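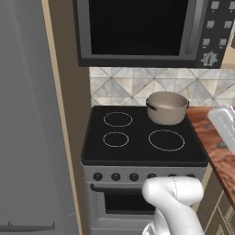 Kitchen corner, fridge side. Render of the layout with the microwave over the range.

Over-the-range microwave or a real hood? Cooking for a crowd in a small kitchen

We're redoing our kitchen in June and I'm so excited I can hardly sleep! The house came with a tired old range and nothing over it, just a painted wall with a greasy patch where everybody before us fried their eggs. The plan is a gray fridge, then a brown cabinet panel, then the range with a microwave above it. It would give me back the whole stretch of counter where the microwave sits now.

Here's my worry. I make a LOT of soup and stock. We do a big batch every couple of weeks and freeze it (the freezer is basically a soup library at this point), and I use a tall pot that simmers for hours. My sister-in-law says I'll be bumping the ladle on the microwave forever and the steam will ruin it. The kitchen place in Stirnance says people do it all the time and it's fine. The microwave plus install comes to 615 dollars, and a plain hood would be less, but then I lose my counter again.

Does anyone here cook big pots under one of these? Do you like it? Also, should I be putting the pot on a front burner or a back one? I've always used the front because I can see in.

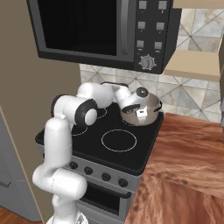
Stockpot on the back right burner.

3 answers

Answer 1 (marked helpful)

Oh, I can talk about this all day! I've had a microwave over my stove for 13 years, in two different houses, and I make stock every month. I would do it again tomorrow.

Back burner, for sure, if it's going to sit for hours. The vent openings on most of these are underneath and toward the back half, and the front of the microwave doesn't stick out as far as the front burners do. So steam from a front pot just sails right past it and up to your ceiling. Move the same pot to the back and turn the fan on low before it starts to simmer, and you'll see a big difference on your windows in winter.

The part to fuss over is the height. Get your tallest pot, set it on the range, and stand there with your ladle. Lift it out the way you normally would. My installer wanted to hang mine lower to line up with the cabinets on either side and I'm so glad I made him wait while I ran and got the pot. Check the instructions for your own model for the lowest it's allowed to go, then ask for more than that if your cabinets let you. You do have to be able to reach in and lift out a hot bowl without standing on your toes, so try that too, with an empty dish.

Ask whether yours will vent outside. Mine in the first house only blew the air back into the room through a charcoal filter, and it was okay for smells but did nothing for steam. The second one goes out through the wall and I adore it. If you have an outside wall behind the range, get the duct put in while everything is torn up anyway!

And wash the grease filters. They slide out, mine go in a sink of hot water with dish soap, soak, rinse, done. Very satisfying to watch.

Answer 2

we have one from Nulteo and its fine. gets a bit drippy underneath if you forget the fan. wipe it with a towel. I use the front burner for pasta and back for anything long

Answer 3

I went the other way and put in a hood, and I'm just as happy, so here's a vote for that side. We can a lot of tomatoes at the end of summer and the canner is so tall that nothing else would have fit. Our microwave went on a shelf in the pantry. I thought I'd hate walking over there and I stopped noticing inside a week.

If you only do the big batch now and then, though, I think you could have your microwave and still make your soup. Two shorter, wider pots do the same job as one tall one, and they cool down faster before they go in the freezer. I got mine at the restaurant supply on Zitorska and they were cheaper than the fancy one I'd been eyeing.

One more thing for anybody reading: measure with the lid on AND with the lid lifted. I only did the first and had to learn to slide my lid out sideways.

Please post pictures when it's finished, and tell us what soup you made first!

Comment from the asker: Thank you all so much!! I just did the ladle test with a strip of tape on the wall and I have plenty of room if they hang it at the higher mark. Going to call about the duct this afternoon. First soup will be split pea.

Contact us | Community rules | © Kumarasinghe Home Help | Back to top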